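Ternik board: Wenville price index, May release

ledger_west
The May index rose to 147. Furnishings led the increase.

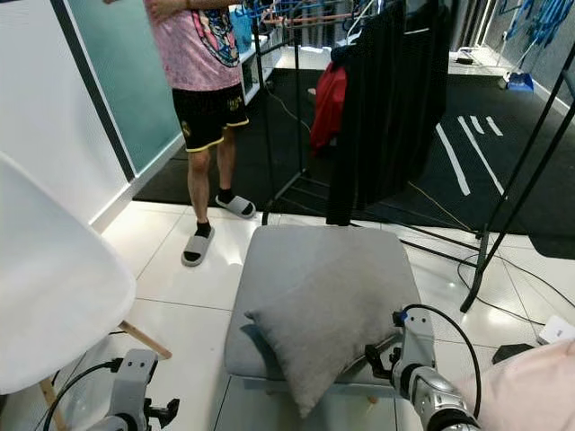
Clothing was second.

Ninden_desk
I disagree. The basket holds 941 items, and furnishings carry too much weight. A gray ottoman with a padded top should not outweigh rent. 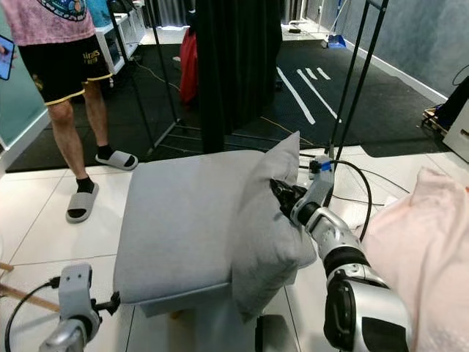 ledger_west
The weights follow household spending.

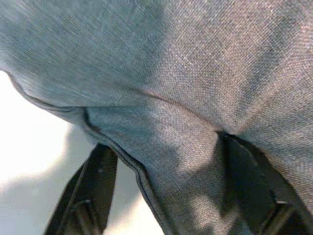
Lauritsen surveyed 700 households – renters included.

Ninden_desk
Only 30 were renters.
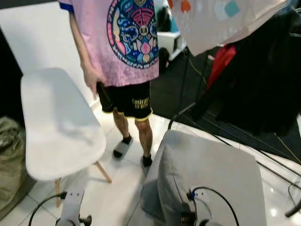
The weights should be reviewed before the next release.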